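Arm Purchase Walkthrough: Kitchen Counter Checklist, With My Comments
Nistik project, planning round for the Cekulgate order
Sep 4, 2022

I did this one the slow way, with a mug in one hand and the list in the other, so the comments ramble a bit. Each item gets OK, FIX or BUY. If it says BUY it has to go into the November budget, and if it doesn't go into the November budget please don't come to me in the spring asking where it is!

Part A. Mounting and reach

A1. Base sits flat on its stand and nothing rocks when you lean on it.
OK. I leaned pretty hard. The bolts want a check on a regular schedule, though, and right now we don't have one. Put it on the wall calendar.

A2. Arm can get to the whole work surface without running into the wall.
OK for the near half of the counter. FIX for the back, where things pile up against the wall and the arm has to come in steep. I would love a longer counter, but that's a building question and this is an equipment list.

A3. Clear walking space on the tile side.
OK, as long as people remember to push the stool in. I barked my shin on it once while writing this line.

A4. Emergency stop can be reached from the stool and from the doorway.
FIX. From the stool, yes. From the doorway it's a stretch for anyone shorter than me. A second stop button is cheap next to anything else on this list, so I've moved it to BUY and I'm not taking comments on it.

Part B. Cables

B1. Wrist cable has slack at full reach and doesn't snag on the counter edge.
FIX. It clears, but I want clips. I priced a bag of 30 reusable ones and that will do us for this station and the next.

B2. No cable on the floor where people walk.
OK after I moved one. Whoever likes running it the short way, please stop.

B3. Spare cable on the shelf.
BUY. We have none. If the one we've got quits on a Friday, the whole station sits there until a new one ships, and I've lived through that on the Pirzada build and didn't enjoy it. 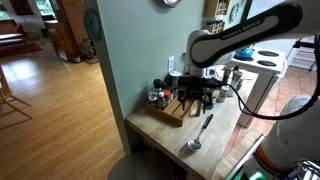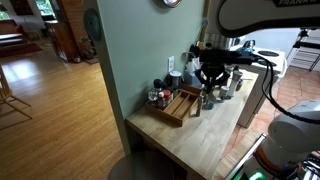
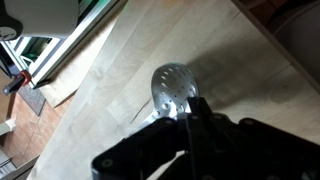
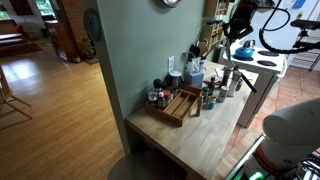
Nistik Equipment Planning Team - Kitchen Station

Part C. Gripper and fingers

C1. Fingers close evenly and the tips aren't chewed up.
OK for now. Tips are a wear part, and we budgeted for them last year as if they'd last forever. BUY 6 sets. That sounds like a lot until you remember how much metal we ask them to pick up. The slotted spoon is a good test piece, by the way - thin neck, wide bowl, shiny all over - and I'd like every quote we get to say how the fingers cope with a narrow metal handle.

C2. Fastener heads on the gripper all present and snug.
OK. I went over them with a flashlight. Paint-mark them so the next person can see at a glance if one has turned.

C3. Wrist camera lens clean, mount tight.
OK, cleaned it anyway. Lens wipes are on the office supply order and don't need to come out of our money, hooray.

C4. Different fingers for different jobs.
Open question. Femivum makes a softer pad that I've wanted to try on glass jars. I asked for 2 sample pairs before we commit to anything. No decision until I've had them in my hands for a week or so.

Part D. The counter and what's on it

D1. Props match the task list.
FIX. The long wooden tray with three slots is right, and the jars and pepper mills are right, but the list still calls for things we quit using ages ago. I'd rather update the list than go shopping for stuff to match it.

D2. Glass kept away from the counter edge.
OK today. Keep an eye on it, because things creep forward over a long session and then you hear it.

D3. Duplicate props in storage.
BUY, small. One more wooden tray and a handful of jars. Regular housewares are fine and I'm happy to pick them up on my own way home. Total for this line comes to $324 if I also get a second ladle and a set of grinders, and I kept the quote in the folder.

D4. Wood surface in good shape.
OK. A few light marks, nothing that would catch a finger or a sleeve. Oil it when the schedule has a gap. I'm not putting counter oil in a capital request, somebody would frame it and hang it in the hallway.

Part E. Kitchen things that will bite you

E1. Stove burners off and staying off during arm work.
OK. What I'd like is a lockout on the stove circuit, and I've asked what an electrician charges. No number back yet, so pencil it in.

E2. Wall outlet not overloaded.
OK. Please plug chargers in somewhere else.

E3. Light good enough to work by.
Mostly OK. We get lovely daylight from the next room, but it moves across the floor all day and the counter looks different at breakfast than it does after lunch. Two plain lamps on stands would even it out. BUY, low priority, first thing to drop if we're over.

Part F. What I'm asking for, in order

Second stop button
Spare wrist cable
Finger tips
Cable clips
Duplicate props
Stove lockout, once there's a price
Lamps

If you disagree with the order, write on the printed copy by the door and use a pen that works. I'll redo A2 and B1 after the clips are on, and the Femivum pads get their own page.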